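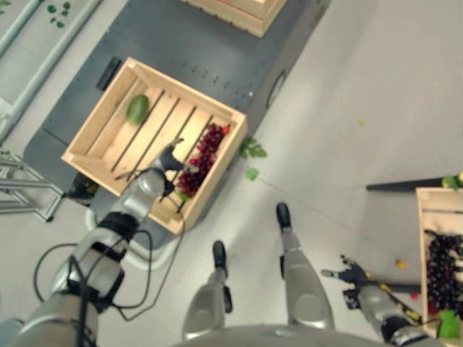 A robot doesn't learn by being told, Meenakshi Shenoy keeps reminding her class, so somebody has to show it. She means this in a plain way. You can say "put the grapes in the crate" as often as you like. A new robot has no idea how wide to open its fingers or how hard to squeeze.

There are two common ways to show it.

Showing by hand

A person takes hold of the robot's arm and moves it through the job. The motors are set to go soft, so the arm can be pushed without much effort. Sensors in each joint measure the angle and save it many times a second. Played back, the saved angles make the same movement.

Showing by remote control

The person does not touch the robot at all. Special gloves or hand controllers measure how the person moves, and a computer sends those movements to the robot. When the person bends a finger, the robot bends one too. This is called teleoperation. "Tele" means "far away," but the person may be standing in the same room.

At Zallascombe, remote control is used for sorting fruit. The robot there has two arms, two legs and a camera in its head. The camera matters because the robot will have to work from what the camera sees. Each recording holds the camera pictures and the joint angles, matched up in time.

What is one try called?

One full try is a demonstration. A fruit demonstration at Zallascombe lasts 40 seconds. The first set had 394 of them, and the second had 700. The fruit and crates are moved a little between tries. If a bunch of grapes were always in the same spot, the robot would learn the spot and would miss when the bunch was somewhere else.

Why grapes are hard

A wooden block keeps its shape when you grip it. Grapes roll, squash and come off the stem. A mango is firmer, but it is smooth and can slip. The person at the controls often can't feel the fruit, so they have to watch the fingers closely and go slowly.

Words to know

Gripper: the part at the end of a robot arm that holds things.
Joint: a place where the arm or a finger bends.
Demonstration: one recorded try at a task.
Teleoperation: moving a robot from a distance.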